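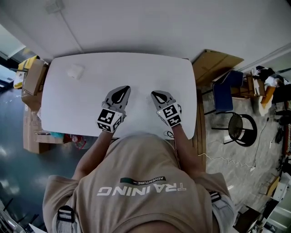

Bedthorpe Workroom Refit
Progress report for the period ending 23 January 2020
Prepared by: Ksawery Kalinowski
Submitted to: Bronisława Cieślak, Planari

1. Status

The room is in use for seated table work. Furniture is in place. Storage is behind schedule, and packing material from the December deliveries has not been fully removed. No change to the end date is requested.

2. Table

The white rectangular table was accepted after one replacement. The first top, supplied by Witkowska, had a chip on the underside and was returned at the supplier's cost. The rounded corners were specified in the original request because the walkway beside the table is narrow. The table stands close to the white wall and is used from the opposite long side. The top is to be kept clear between tasks. Small items are still being left on it and will be moved to the shelf once the shelf is up.

3. Floor and walls

The dark floor was kept. It is sound, but the glossy finish reflects light from the opening on the left side of the room, and users have reported glare in the morning. A blind has been priced and is included in section 6. The wall behind the table has a faint seam line. Briketti inspected it and found no movement. Filling and repainting are deferred to the next period.

4. Storage and packing material

Cardboard boxes remain to the left of the table, with a larger one on the floor beneath it. A flat cardboard sheet is leaning on the right side. Mixed small items are also being kept under the near edge of the table, which reduces leg room. Contents are to be sorted before any carton is flattened. Spare fittings will go to the cupboard in the corridor. Cartons needed for returns will be labeled and kept until the warranty forms have been filed.

The shelf was due in December. Witkowska shipped the wrong brackets, and the correct set is on order. Fixing height will be confirmed on site to avoid the existing wall fixture.

5. Seating

Chairs with metal frames and dark legs are approved for continued use. Floor pads have been requested for the legs. No marks on the floor have been reported to date.

6. Costs

Approved for this period: $500
Spent: $300
Committed, shelf brackets: $79
Quoted, blind: within the remaining balance, order not yet placed

7. Next period

Install shelf on receipt of brackets.
Sort and remove cartons.
Order and fit blind.
Fill and repaint wall seam.

Estimated labor is 8 hours, excluding the repainting. Approval of the blind order is requested with the return of this report.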